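Powder detergent leaving streaks on clothes, top loader on the balcony

Home Help > Laundry > Washing machines
Posted by Retno Wijaya, 11 replies hidden, showing most helpful first

Hello everyone, I hope somebody can set me straight. We moved into a smaller flat in October and our top loader now lives out on the utility balcony, with the tap on the wall next to it. I like it out there (good air, and I can hear the neighbors' radio), but since the move my darker things keep coming out with pale powdery streaks, mostly along the seams. I use a blue powder, one small scoop, and I keep the packets in a basket on top of the machine so it's all within reach.
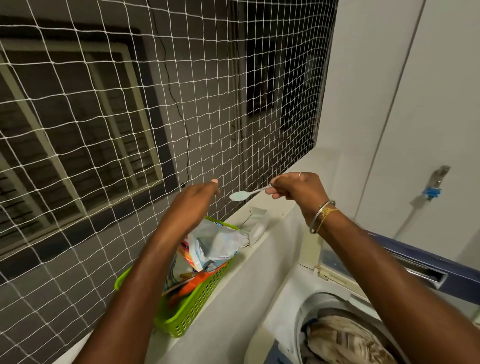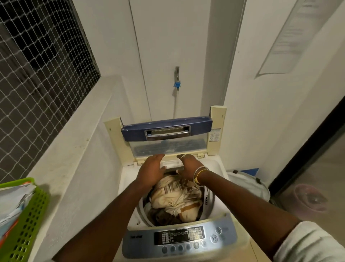

Detergent and the load

My mother always sprinkled powder straight onto the clothes and I suppose I picked that up from her. The machine does have a drawer sort of opening in the top, but I never know if it's meant for powder or only liquid. Should I be using it? And am I putting too much in the drum? It's mostly patterned cotton and a few brown things, nothing heavy. Thank you so much for reading all this!

Aroha Tapsell
Hi Retno, welcome! I had this very trouble for a whole winter, so you have my sympathy. Do try the dispenser. On most top loaders it takes powder quite happily, but have a look in your manual first, as a few are liquid only. If yours turns out to be one of those, stir the scoop into a jug of warm water (500 ml is plenty) until you can't feel any grit, and pour it into the drum before the clothes go in.

Then look at how the clothes are sitting. A big sheet or a long dress bunched on top will trap powder in its folds, so I drop things in one by one around the sides and leave the middle a little lower. You should be able to get your hand in easily. Oh, and clean the lint filter! I rinse mine under the tap every week and it's shocking what comes out.

For the streaks you already have, an extra rinse with no detergent usually lifts them.

Corey Ngata
Cold water. Powder hates it. Go up to 30 or switch to liquid.

Špela Gashi
Agree with Aroha about the jug. I'd also keep those packets in a tub with a lid, as mine went lumpy on the balcony in the damp weather and the lumps never dissolved properly, whatever I did with them.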